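Ketness Home Bench, a review from someone who bakes for a living

I should begin with my situation, so you can judge how much my opinion is worth to you. I work in a small bakery in Kerkumberg. Before that I studied mechanical drawing and did not finish. I can write short programs, I can read an error message without panic, and I know very well how tired a shoulder gets from rolling dough before the sun is up. So when the Ketness Home Bench went on sale I bought it with my own money, 90 dollars for the single user license, and I used it for four weeks in the evenings.

The Home Bench is software. You do not get any metal for this price. You get a simulated room with a table, two robot arms mounted on it, a collection of objects, and a list of chores which the arms try to perform. Some chores come already solved, with a trained controller you only have to start. Others are empty, and you must teach the arms yourself, either by dragging the grippers with the mouse or by writing a script. Ketness sells it as a way to find out "what a pair of arms could do in your kitchen or workshop." I took this sentence seriously and I tried to find out.

Installation

It took me two evenings. The first evening was lost to the graphics driver, which I cannot blame on Ketness. The second was lost to their installer, and for this I blame them. It asks for a folder, accepts your answer, and then puts half of the files in another folder. The manual describes the previous version of the installer. In the end I found the solution in a text file called "notes" inside the download, written by somebody with much patience and no capital letters.

After this the program started every time. My computer is an ordinary desktop and the fan is loud during the longer chores, but I never had a crash that lost my work.

The chores that are already solved

I went first through the ready chores, because I wanted to see the best the product can do. Picking up a cup and placing it on a saucer goes well. Opening a drawer goes well if the drawer has a handle like a bar, and badly if it has a round knob. Wiping the table is in the list, but the cloth is in truth a flat block with a cloth picture painted on it, and you notice this as soon as the block meets the edge of a plate. It does not bend. It climbs on the plate and travels across it like a small raft.

Sorting small things is the most pleasant to watch. The arms do not get bored. I do get bored, I sort currants and broken almonds by hand before the holidays, and I looked at the arms with some envy.

The rolling pin

This was the chore I bought the program for. One arm takes one handle, the other arm takes the other handle, they lift the pin together, and they should keep it at the correct distance above the table, move it over, lower it, and roll. For a person this is so simple that we never think which hand is leading. For two arms it is a problem of agreement. If one is a little faster, the pin turns like a clock hand. If both hold very firmly and one of them is in the wrong place, they pull against each other.

The ready controller takes hold of the pin properly most of the time. I liked how it approaches: the grippers come down from above, close on the handles and then wait for each other before anything is lifted. I did not have to tell them to wait. With my own script, which I wrote before looking at theirs, there was no waiting, and my pin finished on the floor so many times that I began to feel sorry for the floor.
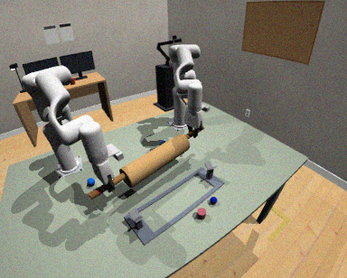 Where it goes wrong is the lowering. The arms must bring the pin level and then press it down with the same force on both sides, and the force is the part the program treats as less important. You can give a target height and a target speed. You can also give a target force, but the setting is hidden in an advanced menu, and when I used it the pin began to shake. A baker does not think in height. I do not know at what height my pin is. I know how the dough answers to my hands, and I press more in the middle and less near the edge, and if the butter is getting warm I stop.

And there is no dough. I must repeat it, because I did not understand it from the product page: in the Home Bench there is no dough. The rolling chore is counted as done when the pin has traveled the given path while touching the table. There are hard balls, blocks and cylinders in the object collection, there are frames and trays, and everything is rigid. I wrote to the support address and asked if soft materials are planned. The answer was polite, it came the next morning, and it said that soft materials are "under study." I can imagine why. A ball has one shape. A piece of dough has a new shape each time you touch it, and tomorrow it will behave differently because there was rain.

Teaching by mouse

You take a gripper with the mouse and you drag it through the motion, and the program records. With one arm this is quite good and my niece could do it after a short explanation. With two arms you have a difficulty, as you have one mouse. Ketness solved it by letting you record the left arm first and then play it back while you record the right arm. It reminded me of learning a piano piece one hand at a time, and like in the piano piece, the trouble starts when you put the hands together.

There is a "mirror" button that copies the motion of one arm to the other side. For a rolling pin this should be perfect. In practice it mirrors around the middle of the table and not around the object, so your object must lie exactly in the middle, and straight. If it lies at an angle, the second gripper closes on air. I would pay a little more for a button that mirrors around the object.

Comparing with real arms

I had the chance to compare, a little. The Nedeljković workshop near our bakery makes wooden trays and proofing boxes, and they have a pair of arms from Ellgate for handing boards to the sanding machine. They let me stand and watch for an afternoon. The boards are all the same, they arrive always in the same place, and the arms do this well for hours. When one board came with a corner missing, the arms stopped and a man had to come and press a button. He did not look surprised.

This afternoon taught me more than the last week with the program. The question "can the machines do it yet" has for me now two answers. In the workshop, for a job that repeats, with hard parts and a person not too far away, yes, already. At my table, with flour on every surface, a tray that someone left where it should not be, and a dough which is alive – no, and I do not expect it soon. I say this without satisfaction. My shoulder would have liked the other answer.

What I liked

The room and the objects are drawn cleanly and the shadows help you judge how high a gripper is above the table. I did not expect to use the shadows so much. You can stop time, go back a few steps and try again from there, and this saved me many hours. The scripts are short and readable. The arms never do something dangerous, which is easy when they are only pictures, but the program does warn you when a real arm would hit the table or its partner, and I consider this a serious and useful thing.

What I did not like

The installer, as I said. The manual, which is behind the product. The product page, which uses the word "baking" while the program contains nothing you could bake. The score after each chore is also strange. I had a run in which the pin touched the table only with one side, and I was given a full score and a little sound of applause. I turned off the sound.

Who should buy it

If you teach a technical class, or if you are curious how two arms must be coordinated, it is worth the 90 dollars. If you have a workshop and you think about buying real arms, it is a cheap way to lose some illusions before you spend the large money. If you hoped, as I did, to learn whether a robot can roll out your pastry, it will give you half of an answer: it can hold the pin.

I keep my license. I am trying now to make the arms place the pin back on its rest at the end without a bump, and yesterday it went well until the right gripper opened too early.

Ildikó Kovács

Comments

Dušan Karagiannis
Thank you for the test, I had the same problem with the mirror button. You can get around it if you turn the whole table in the settings until the pin is straight, record, and turn it back. Not elegant, but my second gripper now finds the handle.

Ildikó Kovács
I tried your way and it works, thank you. The camera turns also, so for a moment I thought I had broken something.

flourandfile
Did you try lower stiffness on one arm only? Let one lead and the other one follow softly. My shaking went away when I did this. The pressing is still uneven.

pastrynight
I run a very small kitchen and we have a dough sheeter, two rollers and a belt. No arms, no grippers. It does laminated dough better than I do and it is older than my son. Maybe the chore gets solved by a machine that doesn't look like us.

Ildikó Kovács
We have a sheeter also, for the croissants. But the small orders and the strudel are by hand, and those are what my shoulder complains about.

M.
Is the installer fixed in the April update? I would like to buy it for my class but I can't fight with folders on school computers.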